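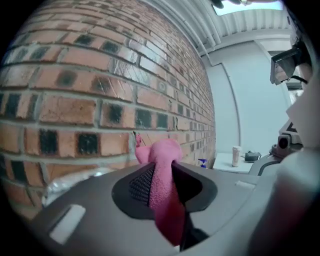 Demonstration gathering (robot learning)

Demonstration gathering is the job of collecting examples that a learning system can copy from. Somebody does a task by hand, a device records it, and the recording goes into a pile with all the others. I've been editing this entry on and off, and I do this work myself, so forgive me if I get carried away in places!

Hand-held grippers

There are a few ways to get examples. You can steer a real arm from a distance, you can film bare hands, or you can carry the gripper around yourself. I'm a big fan of the last one. The tool has fingers a lot like the ones the robot will have, plus a camera looking out over them, so the person and the machine see the job from much the same spot. You can walk it into a kitchen, a workshop or a room with a brick wall and just get going.

The view is wide and bendy – straight walls curve, and the body of the tool takes up a good part of the bottom of every picture. New people sometimes ask if we crop that out. We leave it in, and so does everyone I've worked with.

Soft things

Cloth and plush are my favorite things to record (and the most annoying). A block keeps its shape when you pinch it. Something pink and fuzzy bunches up into a lump, and a corner may stick out like an ear, and the next grab will look different again. Textured pads on the inside of the jaws help with hold. For a soft item I like at least 200 recordings before I trust a first training run, with the item dropped in a new heap each time.

Clutter is welcome too. Crumpled plastic bags, spray bottles, chargers with their cables – leave them where they are. A system that has only met tidy rooms gets lost in an ordinary one.

Sessions and sorting

At Sostico we work in pairs, 2 people to a room, and swap after every batch. My biggest batch so far came to 657 recordings, and I slept very well after it. The files go into Gralon, our sorting tool, where each one gets marked as keep, trim or drop. Torben Rothe wrote our trimming rules, which come down to this: start just before the hand moves in and stop once the item has been let go. He also wants failed grabs kept in a folder of their own, and I've come around to that.

See also

Teleoperation
Imitation learning
Grasping of soft objects
Wide-angle lenses

Last edited 29/09/2023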